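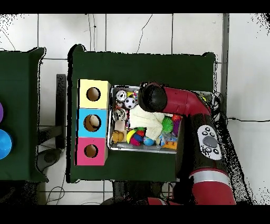 ¿Hay que dar de alta cada juguete por separado o basta con registrar el lote entero?, preguntaba un lector de la edición anterior. Las dos formas son válidas. El lote ahorra tiempo al principio, pero impide prestar una pieza suelta y obliga a rehacer la ficha si se pierde algo.

## 4. Alta de materiales en Ollow

Antes de empezar, compruebe que la impresora de etiquetas Lobo está encendida y que el módulo Driver aparece como **Activo** en *Ajustes > Periféricos*.

### 4.1 Crear los contenedores

1. Abra *Catálogo > Contenedores* y pulse **Nuevo**.
2. Escriba un código de 12 caracteres como máximo. No use tildes ni espacios.
3. Elija el tipo: caja, bandeja, bolsa o estante.
4. Asigne un color de la lista. El color se imprime como palabra en la etiqueta, porque la Lobo trabaja solo en negro.
5. Pulse **Guardar**.

> **Nota:** el código de un contenedor no se puede modificar después del primer préstamo. Si se ha equivocado, archívelo y cree otro.

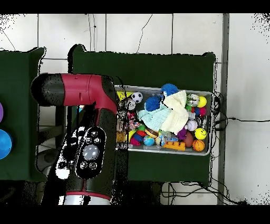
El campo *Nivel de detalle* decide qué verá la persona que atiende el mostrador. Con el valor **Resumen**, la ficha muestra una sola línea por contenedor; con **Completo**, una línea por artículo. Una bandeja gris colmada de juguetes de colores como la de la foto puede llevarse en Resumen mientras se use siempre en la sala. Si sale en préstamo, pásela a Completo antes de imprimir la etiqueta. El cambio inverso también es posible, aunque se pierden las observaciones escritas en cada artículo.

### 4.2 Registrar los artículos

1. Desde la ficha del contenedor, pulse **Añadir artículo**.
2. Escriba un nombre corto y reconocible: «pelota blanca y negra» se localiza mejor que «pelota 3».
3. Indique el material principal y la edad recomendada por el fabricante.
4. Marque **Lavable** si procede. Los artículos marcados pasan a la lista de limpieza al devolverse.
5. Repita la operación y pulse **Cerrar contenedor** al terminar.
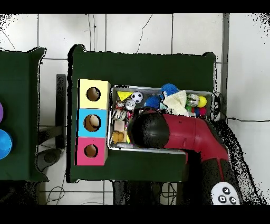

*Figura 3. Cajas de colores con orificio superior y bandeja con artículos variados.*

Las cajas con abertura se registran como tipo *Caja* y llevan la casilla **Abierta** marcada. Ollow no pedirá entonces número de precinto en la devolución.

> **Precaución:** no cierre la ventana durante el guardado de un contenedor con muchas líneas. A partir de 400 artículos la operación puede tardar alrededor de 2 minutos.

### 4.3 Imprimir y pegar las etiquetas

1. Seleccione los contenedores y pulse **Imprimir**.
2. Elija el formato estrecho para bandejas y el ancho para cajas.
3. Pegue la etiqueta en una cara lateral – nunca en el fondo – y pase el lector para comprobarla.

Si aparece el aviso 1.114, Driver ha perdido la conexión con la impresora. Apáguela, espere a que se borre el aviso y vuelva a encenderla. Las etiquetas pendientes quedan en cola.
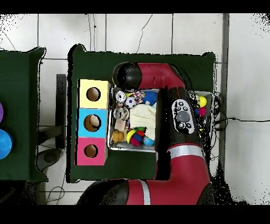 *Figura 4. Cajas y bandeja de juguetes sobre una mesa verde.*

### 4.4 Copia de seguridad

1. Abra *Ajustes > Copias* y seleccione **Govside** como destino.
2. Introduzca la clave del centro. Es distinta de la clave de usuario.
3. Pulse **Copiar ahora** y espere a que aparezca la fecha en verde.

Las fotografías de los artículos no se incluyen en la copia salvo que active **Adjuntos**. Para restaurar un catálogo, consulte el apartado 9.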